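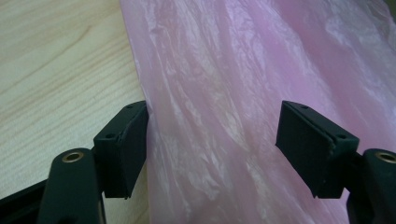 Section 2 covers the preparation of migrant family and congregation records for entry into the Oltura catalogue. It applies to passenger papers, naturalisation certificates, membership rolls, baptismal and marriage registers, and loose photographs. Complete it before creating any item record. Material is to be moved out of household packaging at intake, and thin plastic bags, like the crumpled translucent pink one on the wooden table, are not accepted as storage at any stage. Transfer the contents to a labelled archival folder and copy any writing on the old packaging to the Provenance field.

2.1 Creating the accession

1. Log in to Oltura and select New Accession.
2. Enter the donor family or congregation name in the form used by the donor. For the Mazandarani papers this is the surname alone.
3. Under Origin, enter the place of departure as written in the document. Do not modernise place names. The current name goes in Origin (Standardised).
4. Under Arrival, enter the port and the month if known (e.g., August). Leave the day blank if the source does not give one.
5. Select Save as Draft.

Note: An accession saved as Final locks the Origin field. Unlocking requires an administrator login.

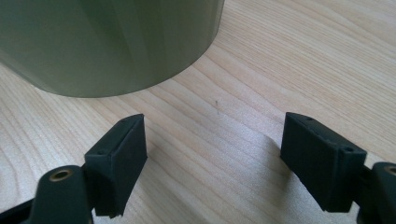
Green cylinder standing on a light wooden tabletop.

2.2 Scanning

1. Scan typed and printed pages at 300 dpi, greyscale.
2. Scan photographs, seals and handwritten registers at 600 dpi, colour.
3. Scan both sides of every certificate, including blank reverses.
4. Save as uncompressed TIFF. Oltura generates its own viewing copies.

Caution: Do not feed registers or folded certificates through a sheet feeder. Use the flatbed only. 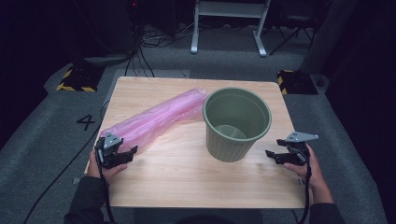
Table with pink plastic bags and green bucket.

2.3 Names and scripts

1. Enter the name in original script in Name (Source).
2. Enter each romanised spelling found in the records on its own line in Name (Variant). Some families will have two or more, particularly where the shipping list and the congregation roll disagree.
3. Do not select a preferred spelling unless the donor has supplied one in writing.
4. For religious or ordination names, tick Conferred Name and link to the person record.

Note: Records imported from Zanurico place all variants in a single field separated by semicolons. Run Split Variants before editing.

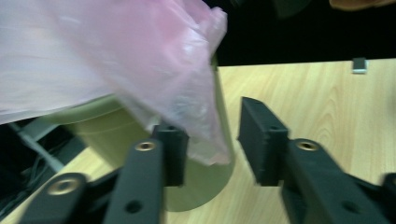 Pink bag over the rim of the green container.

2.4 Access conditions

1. Set Access to Restricted for any roll listing living members.
2. Attach the signed donor form as a PDF.
3. For items in the Dromano parish series, also set Review Date.
4. Change the accession status to Final and print two labels, one for the folder and one for the box.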